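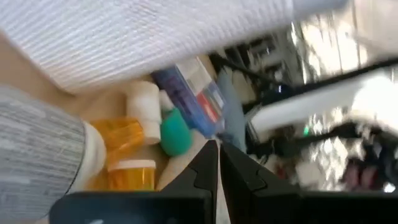 Holding beurre blanc through a two-hour service

4 min read

saltline_prep
We run a beurre blanc on the halibut and I keep losing it in the second hour. The recipe is a standard reduction (white wine, vinegar, shallot), then cold butter mounted in off the heat, no cream. It sits in a steel bain on the shelf over the range. By the second turn there is a clear ring of fat at the edge. Restaurant is in Linness, 300 covers on a busy night, one person on sauce. I do not want to remake it mid-service. What holding temperature are people using, and in what?

moges_line
Shelf over the range is your problem. It swings too much. I hold at 130 F in a thermal carafe preheated with boiling water, lid on. Good for 90 minutes, sometimes longer. Above 136 F mine starts to separate.

quenelle_dept
Add cream to the reduction before the butter. 100 g of cream per kilo of butter, reduced by half. It will sit in a water bath all night.

saltline_prep
Chef does not want cream in it. I have asked twice.

quenelle_dept
Then chef can remake it at eight o'clock. Cream at that level is not something a guest will taste under wine and shallot.

rivet_and_roux
I disagree on the taste. You lose the sharp edge, and on a lean fish I notice it. Before changing the recipe I would check how much liquid is left when the butter goes in. People reduce to au sec because that is how they were taught, and then there isn't enough water to carry the fat. Weigh it. I keep 147 g of liquid for each kilo of butter, shallots strained out.

moges_line
147 is oddly exact.

rivet_and_roux
It is what my pan gave me on the batch that held, so I wrote it on the lid and kept using it.

saltline_prep
I have been going nearly dry. Maybe two tablespoons left for a kilo. Will weigh it tomorrow.

coldpass
Second the carafe. We bought two of the Tinwood ones for the kitchen at Ponton and they keep temperature well, but the spout is narrow and shallot bits block it. Strain first. Also do not top up a warm batch with a fresh one. If the old one is about to go it takes the new one with it.

quenelle_dept
Nothing wrong with topping up if both are at the same temperature. I have done it for years.

coldpass
Same temperature and same water content, yes. At the end of a shift it is never the same water content. An open bain loses it the whole time.

butterweight
Another option is lecithin, 2 g per kilo of butter, blended into the reduction with a stick blender. Use the liquid kind. The texture is slightly foamier than hand-whisked, so let it rest before you pour. If chef objects to cream, chef may object to this also.

saltline_prep
Update, 19 March 2022. Weighed the reduction at 150 g, strained it, mounted the butter in small pieces and held it in a borrowed carafe. Started at 132 F and was at 124 F when we poured the last portion, an hour and 50 minutes later. No ring. Slightly thicker than I want at the end, so I added a spoon of warm water and whisked. Recipe unchanged otherwise.

rivet_and_roux
124 is fine for texture. Check with your inspector on the hold time, because ours wants a written discard time for anything kept under 135.

moges_line
Same for us in Moges. We label the lid with the time it went in.

quenelle_dept
Still think you should try the cream once, on a staff meal, side by side.

saltline_prep
I will do it when chef is off.

Recent threads
Straining stock: chinois or cloth
Induction vs gas on the sauce station
Salted butter in pastry, yes or no
Shallots going gray overnight
Carafe lids that do not leak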